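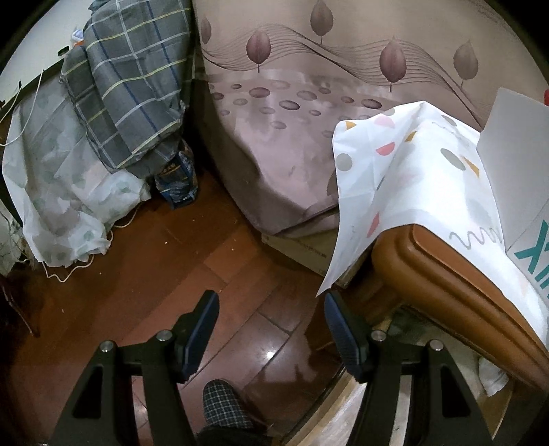

Vermeulen Student Robotics Club Opens Household Manipulation Project to New Members

The Vermeulen Student Robotics Club announced today that its household manipulation project, Nutar, will accept new student members beginning in February. The project teaches students to record everyday tasks with hand-held two-finger grippers and to use those recordings in training robot arms.

Nutar is carried out in ordinary homes. Students work in furnished bedrooms, among beds, blankets, cables and nightstands, and leave the rooms as they are found. The club adopted this approach after its first term, when all recordings were made at a laboratory bench.

The current team has 16 students. Together they have completed 1368 recordings toward a goal of 3204 for the academic year. Each recording is reviewed by a second student before it is added to the club's shared library.

Bedroom Unit

The present unit of work covers bedroom furniture and storage. Assignments include opening and closing drawers, moving boxes, and folding or straightening bedding. Students write a short task plan before each session and submit a log afterward, noting the room, the furniture and any attempt that had to be repeated.

Drawers receive particular attention in this unit. Handles differ widely from one piece of furniture to the next, and a recessed handle, set into the drawer front, calls for a different approach than a knob or a bar. Students are asked to record nightstands of several designs.
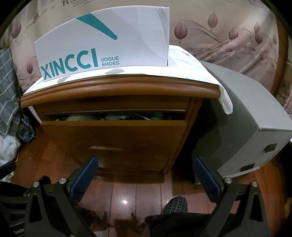 Competition and Funding

The club will enter the Baster Home Robotics Challenge this spring in the student division. Teams in that division must present a trained task and the recordings on which it is based. Ovanow has awarded the club a grant of $2000 toward replacement finger pads, storage drives and travel.

How to Apply

Applications are open to all enrolled students. No earlier experience with robots is required. New members attend a Saturday training session, which covers gripper handling, home visit rules and the review process. Application forms are available at the club office and must be returned there before the training session.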